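On Reading the Minutes of a Society That No Longer Meets

Posted January 18, 2018

Regular readers of this journal will be aware that I have been engaged since the spring in the transcription of the minute books of the Rokberg Mutual Reading Society. The work is now complete as far as the sixth volume, and it seems proper to set down some account of it before the details recede.

The Society met in the upper room of the Huttunen building, which older residents will remember as the premises above the feed merchant. It was founded by Finnish families who had come to the district for the timber work, and its purpose, as set out in the first entry, was "the keeping of a library and the encouragement of reading aloud." Membership cost 25 cents. The library held, at its fullest, 800 volumes, a figure the secretary of the day recorded in a noticeably larger hand than usual.

There are six minute books. The first two are in Finnish, the third is in both languages, and the remainder are in English, although the grammar of the earlier English entries retains a good deal of the older tongue. I do not read Finnish with any confidence. For the first two volumes I have depended entirely on the generosity of Ilari Laaksonen, who supplied a working translation and corrected my reading of several surnames. Any errors that survive are my own.

A minute book is a peculiar form of literature. It is composed by one person on behalf of many, and it is approved by those present at the next meeting, so that every sentence has in some measure been voted upon. Disagreement tends to be recorded in the passive voice. "It was felt that the stove should not be lit before six" conceals what must have been a considerable evening, to judge by the three meetings at which the matter returned. The stove was eventually placed under the authority of a single member, whose term of office was one year and whose decision was final.

The reading aloud is the part of the record I had most looked forward to, and it is the part most thinly documented. The secretaries noted the name of the reader and the duration of the reading, and only occasionally the title of the book. From the borrowing ledger, which is bound into the back of the fourth volume, it is possible to recover something more. Seafaring novels were in constant demand. So was a treatise on beekeeping, which went out to eleven households in a single winter although the same minutes contain no mention of a hive. Poetry was borrowed less often and kept for longer. One volume of verse was signed out by a Mrs. Salo and is marked as outstanding in every subsequent annual inventory until the Society itself was dissolved.

Light was a recurring item of business. The upper room faced north, and the members met in the evening after work, so the question of how the reader was to see the page was raised almost as often as the question of the stove. Lamp oil appears in the accounts under its own heading. When the building was wired, a motion was carried to purchase "one good lamp with a shade that may be turned," to stand at the reader's right hand, and a further motion the following January forbade its use for any other purpose. I confess to a particular sympathy with these entries. Faded brown ink on blue-ruled paper is unkind to the eyes, and I have come to believe that the angle of a lamp matters more than its strength.
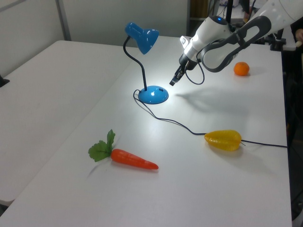
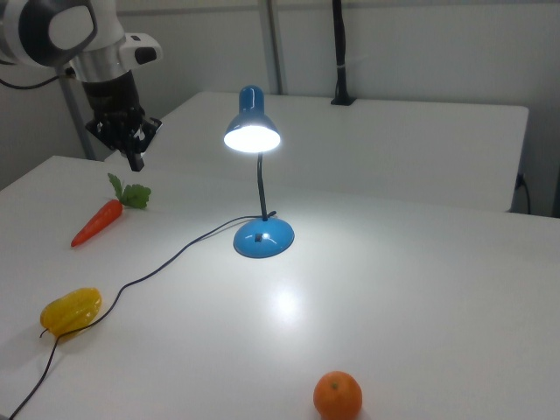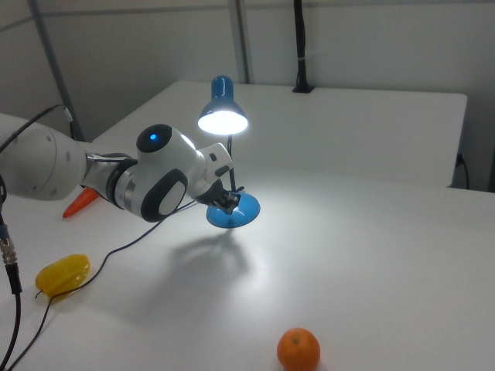
Of the secretaries themselves there is more to say. Over the life of the Society the office passed through many hands, and a transcriber comes to know them as one knows colleagues in a distant department. The first wrote an upright, schooled script and never crossed out a word. The second wrote quickly and abbreviated nearly everything, including the names of the members, with the result that a certain "K.L." who proposed the purchase of a globe cannot now be distinguished from the "K.L." who opposed it. The secretary of the third volume, who carried the records from one language into the other, deserves a fuller study than I am able to give. Her Finnish is brisk and her English cautious. She resorted to Finnish whenever the subject was money.

I have attempted to follow a consistent method throughout. Spelling is retained as found. Abbreviations are expanded in square brackets where the meaning is beyond reasonable doubt, and left alone where it is not. Deletions are shown, as they are frequently more informative than what replaced them. Where a page has suffered from damp, and the lower corners of the fifth volume have suffered a great deal, I have indicated the extent of the loss by line and have refrained from conjecture. Dates have been checked against the membership roll, and in two instances it was necessary to conclude that the secretary had written the previous year out of habit, both entries having been made early in January.

A word should be said about the covers. The first four books are of a kind sold by general stationers, with cloth spines and marbled boards. The last two bear the stamp of Conivine, a printer and binder formerly of this town whose ledgers turn up in most of the older farm households. The paper in these later books is inferior. It has browned at the margins and will not tolerate being opened flat, and I have worked from them with the volume resting at an angle on a folded blanket, turning the leaves with a bone folder.

The dissolution of the Society occupies less than a page. Attendance had been falling for several years. The rent on the upper room had risen, the public library had opened a branch within walking distance, and the younger members had moved away to the coast or to the mills farther south. The final meeting heard a reading of unspecified length, accepted the inventory, noted once more that Mrs. Salo's volume had not been returned, and resolved that the books be divided among those present by the drawing of lots. The lamp was awarded to the last reader. The minutes of that meeting were never approved, there being no subsequent meeting at which to approve them, and the space for the chair's signature is blank.

I have been asked by several correspondents whether the transcription will be printed. A small edition is under discussion with Dotetti, who have been patient with my estimates of completion, and it is hoped that the two Finnish volumes may appear with the original and the translation on facing pages. The index remains to be done. It has proved more troublesome than anticipated on account of the surnames, several of which were shortened or altered by the families concerned between one volume and the next, and I should be grateful to hear from any reader whose relatives lived in the Rokberg district and who is able to say which form was preferred at home.

I should be equally grateful for any knowledge of the 800 volumes. Each was marked inside the front board with an oval stamp in violet ink bearing the initials of the Society and a shelf number. I have located six so far, two of them in the same church rummage sale, and one is the treatise on beekeeping. Correspondence may be directed to the usual address, and replies will be sent once the index to the third volume is in order.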